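Durabilité des textiles de travail : perte de teinte et retrait après lavages répétés
Rapport de projet, Nestor Policarpio et Amado Cruzado. Encadrant : Desmond Rosenthal 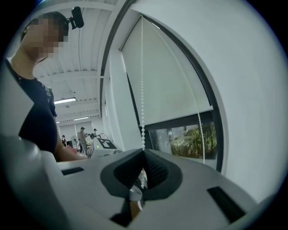
1. Objet
Le projet porte sur le comportement au lavage d'un jersey de coton teint en masse. Deux lots ont été comparés : Arnley et Lagman. Les critères retenus sont le retrait dimensionnel et l'écart de couleur.

2. Méthode
Les éprouvettes, découpées dans le sens des colonnes, ont été conditionnées 11 heures avant chaque mesure. Le cycle comprend un lavage à 40 °C, un essorage modéré et un séchage à plat. Trois éprouvettes par lot ont subi jusqu'à 90 cycles. La masse initiale a été relevée à la balance de précision.

3. Résultats
Le retrait du lot Arnley se stabilise tôt, tandis que celui du lot Lagman progresse encore en fin d'essai. L'écart de couleur reste faible dans les deux cas, sauf le long des coutures. Une éprouvette Lagman a été écartée (maille filée).

4. Limites
L'abrasion n'a pas été étudiée. La dureté de l'eau n'a pas été contrôlée entre les séries.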